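Equipment budget thread, January 2023. Two-arm cell for desktop teardown and part handling. Figures are ours, so check your own quotes.

Line one is the arms. Line two, which most first drafts leave out, is everything bolted to the table: extrusion, plates, holders, brackets. Plan for both before you sign.

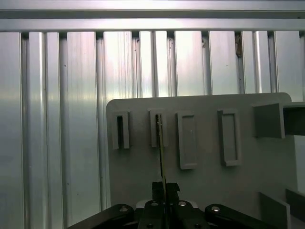
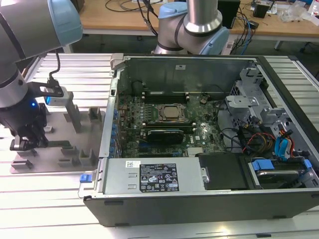
Overgaard quoted the fixture plates with a lead time of 24 working days. Breda was faster, but charges separately for each revision. We went through several revisions on paper in December and priced the job on that basis.

Finger pads: $91 a set. Treat them as consumables and put them in operating costs. Finance will ask. Have the part number ready.

Wrist cable, spare: $272. Buy one with the arm. Ordering it later means a second shipping charge and a second approval.

Slotted table, delivered to Treltulstead: $707. The freight quote did not include a liftgate. Ask.

Guðlaug Hedegaard reviewed the sheet and moved integration hours out of "misc" into their own line. It is now the third largest item. I would do this from the start next time.

Still open: whether the Pisellow service plan covers grippers or only arms. The wording supports either reading. Waiting on a written answer before the order goes in.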